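拖了好久,终于坐下来把Vidal洗井的事写一写。前阵子好几位朋友私信问我“洪水过后井到底怎么弄”,我每次都回一大段语音,回完又觉得没说清楚,干脆开一串慢慢发,大家泡杯茶慢慢看。

先交代一下地方。Rirkel是一条河,也是沿河那片谷地的名字,Trusodetti是谷地里最大的镇,有自来水;Vidal在下游,顺着土路再走一段,没有管网,家家户户喝的是浅井水。三月那场大水把镇上的取水口冲坏了,新闻拍的都是镇上,Vidal的井被淹了,基本没有人拍。

我在Grilutero这个供水恢复项目里做现场协调,说好听点是协调,平时就是借水泵、对名单、找钥匙、跟各家各户的奶奶们喝茶。真正懂地下水的是Volker Sperling,我这串里凡是听起来有学问的话,多半是从他那儿听来的,写错了算我的。

转发 17 评论 100

刚到的时候,我们手里只有一张Trusodetti镇公所给的旧登记表,谷地里需要恢复供水的人一共3259位,按村排的,姓名、住处、家里有没有小孩和老人。表是好表,做表的人很用心,可是井在哪里,一口都没写。人和水是两张表,中间得靠脚去走。

所以头几天我们什么也没洗,就是走。一家一家地问:您家喝哪口井?水淹到哪里了?淹了以后还打过水吗?有没有味道?孩子肚子好不好?这些话问到后来我做梦都在问,连早上买面包都差点问人家水淹到哪里了。

走完一遍,Vidal真正有人在喝的井是17口。登记的时候大家报得可多了,有的是早就填掉的老井,有的是浇菜的坑,有一口被三户人家各报了一次,用了三个不同的名字(“大井”“桥边的井”“我姑姑的井”)。我把这三个名字都留在本子上了,后来发通知的时候,三个名字一起写,哪家看了都认得。

想跟以后做这个的朋友说一句,别嫌这一步慢。我以前在别处就吃过亏,兴冲冲拉着药和泵去了,洗完才知道那口井根本没人喝,真正喝的那口在牛棚后面,大家不好意思领我们去。
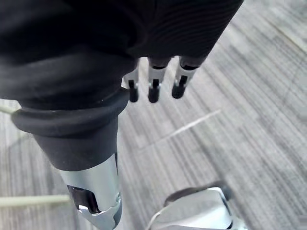

接着说走访。除了井的位置,还要看井口。浅井遭水淹,脏东西大多是从上面灌进去的,井台裂没裂、井盖有没有、井圈高出地面多少,这几样看一眼就能猜出个大概。Vidal的井圈普遍很矮,老人家说矮一点打水省力,弯腰就够着了,平时确实方便,大水一来也确实是第一个进水的。

还要看茅房。这个话题饭桌上不好讲,但是躲不开。Volker每到一户,先站在井边往上坡看,看茅房在哪个方向、离得远不远,然后才低头看井。我一开始还以为他在看风景,还跟着感叹了一句山真好看,他很客气地说,是挺好看的,然后指了指坡上那间小木屋。

有两口井就是这样被挑出来的,茅房正好在上坡,大水的时候又漫出来过。这样的井我们也洗,也消毒,但洗完跟主人讲得很清楚:这水先用来洗衣服、冲地、浇菜,喝的水另外送,等茅房挪了地方再说。主人不太高兴,我能理解,自家院里的井喝了一辈子了嘛。后来多去坐了几次,喝了好几杯特别甜的茶,慢慢也就说开了。

评论 17

好,说洗井。步骤写在下面,给需要的朋友参考,各地条件不一样,请一定听当地水务或者卫生部门的,我这里写的只是我们在Vidal的做法。

第一步,清井口。把井台上的淤泥、树枝、死掉的小东西都清走,井周围挖一条浅沟,让地面水往外流。这一步看着不像技术活,但是不做的话,后面洗得再干净,下一场雨又流回去了。村里的年轻人干这个比我们快得多,我拿铁锹的姿势还被一个小姑娘纠正了。

第二步,抽水掏泥。拿污水泵把井里的浑水抽出来,泥和杂物捞干净。抽的时候不能图快,浅井的井壁是石头干砌的,水一下子抽空,外面的土压着,井壁可能会塌。Volker在这件事上特别固执,抽一会儿就要停一停,看看水位回得怎么样,急得开泵的小伙子直跺脚。

还有一条是安全上的,请大家务必当真:人不要随便下井。井底可能缺氧,油机也绝对不能放到井里去开,废气沉在下面会要命的。我们有一口井掉了个水桶在底下,主人家的儿子说他从小就下去捞,两分钟的事。我们好说歹说,最后用钩子钩上来的,钩了整整一个下午。他在旁边看得直叹气,我也不管,叹就叹吧。

第三步,刷井壁。用长柄刷子蘸氯水把够得着的井壁刷一遍,再让水位自己回上来,再抽,直到抽出来的水不浑。浑水里加氯是浪费,泥和有机物会把氯都吃掉,药下去了,细菌还好好的。这一点好多人不知道,总觉得水越浑越要多放药。

第四步,算井里有多少水。量井的直径,量水有多深,算出体积,一个立方就是1000升,这个换算大家小学都学过,可是站在太阳底下、本子被泥水泡得软塌塌的时候,我跟你讲,真的会算错。我后来每口井都请另一个人再算一遍,两个数对不上就重新量。

第五步,投药。我们的做法是先配好百分之零点二的氯溶液,井里每100升水加一升。溶液在桶里配,慢慢倒进去,再用水桶上下提一提把它搅匀。配药的人要戴手套和护目镜,站在上风口,药粉罐子用完马上盖好,放到小孩够不着的地方。

第六步,等。最少等半个小时,能等过一夜更好。等的时候井要盖住,旁边要有人看着,或者挂一块谁都看得懂的牌子。我们挂的是一块画了叉的水杯,画得很丑,但是连不识字的老太太都看懂了,还跑来跟我说杯子画得像靴子。

第七步,再抽,一直抽到余氯降到每升半毫克以下,这时候水才能拿来用。测余氯用那种比色的小盒子就行,操作很简单,教一遍就会。抽出来的氯水不要往菜地里放,也不要往河沟里排,找块空地让它慢慢散掉。

转发 100 评论 17

写到这里歇一口气,说点洗井以外的。住在外面久了,日子都是很琐碎的,白天满脚泥,晚上回来对名单、洗衣服、给手机充电,哪样都得自己来。Vidal那边晾衣服特别难,谷地里潮,早上收回来的衣服摸着还是凉的,要搭在炉子旁边的椅背上再烘一烘,烘出来一股柴火味,我现在闻到柴火味还会想起那间厨房。

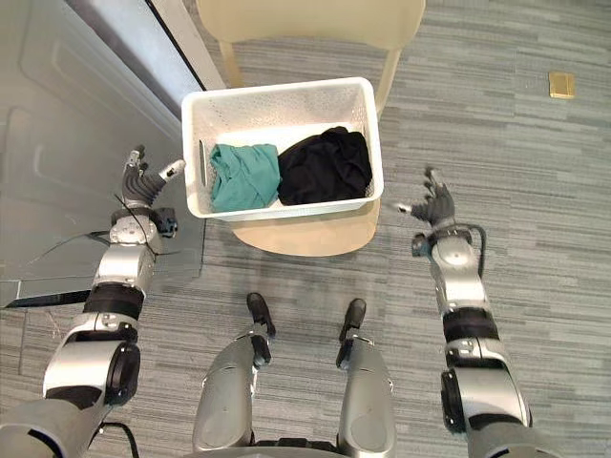
椅子上的白色篮子,里面放着青绿色和黑色的衣物各一件。

房东太太心肠很好,看我们每天回来都灰头土脸的,总在灶上留一锅汤。她家的井是我们洗的头一批,洗完那天她不放心,让Volker先喝。Volker就喝了,喝完她还盯着他看了好一会儿,大概想看他会不会倒下去。第二天一早他照常下楼吃早饭,她这才去打水煮咖啡。

后来我发现村里好几家都是听她讲了这件事才肯喝井水的。我们印的单子写得那么仔细,字体还特意放大了,比不过她在面包店门口说一句“那个高个子喝了,没事”。当然我们该做的化验一样没少,只是从那以后,每洗完一口井我都请主人和邻居到场,一起看测余氯,颜色变给他们看,有什么话当场问。

再说说Dorian Pruvost。他管物资,常驻Trusodetti镇上,我们在下游缺什么都找他。他有一回半夜给我打电话,说泵的进水软管到了,但是接头尺寸不对,问我要不要先送来。我说先送来吧。结果村里修拖拉机的师傅拿一截旧胶皮和两个卡箍就给接上了,一直用到我们走,一滴都没漏。

这件事我记下来是想说,采购单上请一定写接头的口径和螺纹制式。光写“软管”两个字是不够的,“标准接头”也不够,每个国家都觉得自己的接头才是标准。泵、软管、卡箍、滤网,最好是同一家一次买齐,到货了先在院子里接起来放水试一遍,再往下送。

药粉也是。同样叫漂粉,含氯量能差很多,放久了又会掉。每一桶开封的时候用油性笔写上开封的月份,旧的先用。Dorian在镇上的仓库里给药粉单独隔了一间,跟柴油分开放,跟金属工具也分开放,通风的小窗一直开着。那间屋子小得转不过身,可是看着让人心里踏实。

评论 100

有朋友问,洗井这段时间大家喝什么。喝送来的水呀。水车每天早上从上游干净的取水点装水,送到村口的软体水囊里,下面接一排龙头,各家提桶来接。排队的时候大家聊天,我们的很多消息都是在那儿听来的,谁家井里有怪味,谁家老人走不动路要人帮着提,谁家其实还有一口没报的井。

提水的桶也有讲究。最好是有盖、带小龙头的,敞口桶打回家,孩子拿杯子伸手去舀,前面的工夫就白费了一半。我们发桶的时候一开始只发不讲,过几天去看,有的装了玉米,有的泡着腌菜,一位大爷拿去装了钉子。后来发桶的时候就请各家坐下来聊一会儿,问问家里平时水放在哪儿、谁去打水、谁最常舀水,聊完再发,装水的就多起来了。(装钉子的大爷还是装钉子,他说那个盖子实在太好了。)

还要说一句学校。Vidal的小学只有两间教室,院子里一口手压井,也淹了。这口我们是排在很前面洗的,顺便把手压泵里的皮碗换了新的。洗手的架子是高年级的孩子自己钉的,有点歪,不过低年级的小朋友刚好够得着,他们在歪的那一头排队。

手压井的做法跟大口井有点不同,井管细,掏不了泥,主要靠反复抽洗,再把氯溶液从井管灌下去,压到出水有氯味,停下来等,然后再压。压水很累,是真的累,我跟Volker轮着来,压到后来手臂抬不起来,吃饭都用左手。校长看不下去,叫了一群家长来接班,一会儿工夫就压完了。

转发 17 评论 17

后台收到的问题我挑了一个被问得最多的,放在这里一起答了,省得散在各处大家找不着。
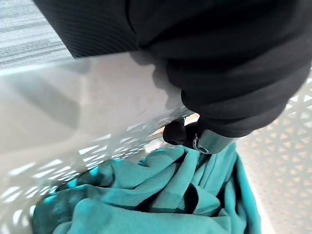

井水打上来看着很清,没有味道,洪水过后可以直接喝吗?

先别喝,细菌和病毒看不见也闻不出来,被淹过的井在清洗消毒、化验合格之前,喝的水请烧开,或者用送来的安全水。

烧开指的是真的滚起来,大泡翻上来那种,锅边冒小泡还不算。烧好了倒进干净有盖的容器里放凉,别兑生水。有位阿姨很认真地跟我说她每天都烧,后来一聊,她嫌烫,烧完总要兑半壶井水。所以我现在讲烧水一定把这句带上。

另外有一类情况烧开也解决不了,就是柴油、农药这类化学东西进了井。上游如果有油罐或者农药仓库被淹过,水面有油花,或者有说不上来的气味,请直接停用,洗菜刷牙也不要用,找专业的人来取样。Vidal有一口井旁边是老磨坊,地上有油迹,我们就把那口盖起来锁了,样品送去镇上,到我走的时候结果还没回来,井还锁着。

消毒以后是不是就一劳永逸了?也请别这么想。氯散掉之后,井水本身没有继续保护的能力,井台没修好,下一场大雨照样会脏。我们离开之前跟村里商量了两件事,一是把矮的井圈加高,配上盖子,二是在村里留两个人学会测余氯和配药,药和比色盒放在学校的柜子里,钥匙一把在校长那儿,一把在面包店。

加高井圈这件事,老人家不太情愿,还是那句话,弯腰就够着了,现在要抬胳膊。后来那位修拖拉机的师傅给几口井装了辘轳,摇着上来,比原来还省力些,阿姨们先去试,试完就在那儿不走了,聊了一下午。剩下的几口排着队等他有空,他现在是全村最忙的人。

我知道这一串写得太长了,谢谢看到这里的你们。洗井的记录表、投药的换算表,我整理一下放在后面的评论里,中文的,能直接打印,想用就拿去用,不用问我。表里要是发现算错了,拜托一定告诉我,我好改掉。

Volker还在谷地里,接着往下游走,下一个村子的路刚通。他昨晚发消息来说那边的井比Vidal的深,绳子不够长,问我原来那卷放哪儿了。在镇上仓库靠门那个架子的最下面一层,Dorian你要是看到这条,麻烦帮他捎过去,谢谢谢谢。

转发 1000 评论 100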